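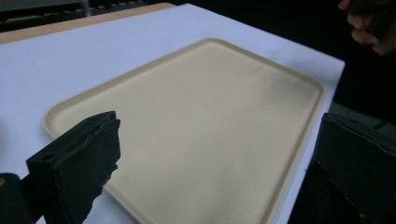
The beige tray, empty.

Print this story | E-mail this story

The Soup Boat to Skaseck

The best soup in the world comes from a ferry, and I will argue with anyone who says otherwise! I was nine the first time I rode the night boat from Skikarine to Skaseck, and the sea was throwing us about like peas in a pan. My aunt was green. Half the deck was green. I was hungry.

Down in the galley a huge man everyone called Bermúdez was singing over his pots. He looked at me, looked at the clock – it was nearly 3 in the morning – and filled a bowl right up to the brim.

"Carry that to your seat without spilling," he said, "and you can have another."

Oh, I tried! I went up those stairs like a cat on a wet roof, knees bent, eyes on the soup, leaning when the boat leaned. There was barley in it, and smoked fish, and some sharp green herb I had never tasted before. I got all the way to my aunt before the big wave came, and then the soup went into her handbag.

She laughed until she cried. So did the old couple behind us, and then the whole row, and all at once hardly anyone was sick anymore. Bermúdez gave me the second bowl anyway, and this time I ate it standing right there in the galley, with the lamps swinging and the engine thumping up through my shoes. It was glorious.

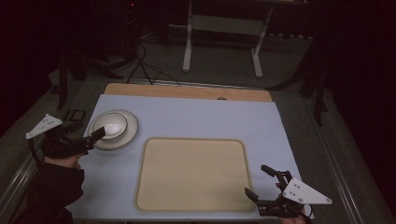 Bowl and plate on the left, tray on the right.

I have made that crossing around 42 times now. The old boat is gone, and the new one, the Starnik, is as steady as a church and sells sandwiches in boxes. But last November I found a door at the end of the lower deck, number 881, with a warm smell coming out from under it – barley, smoke, and that same green herb.

I knocked. Somebody inside stopped singing.

"Can you carry it without spilling?" said a voice.

I bent my knees and held out both hands.

Print this story | E-mail this story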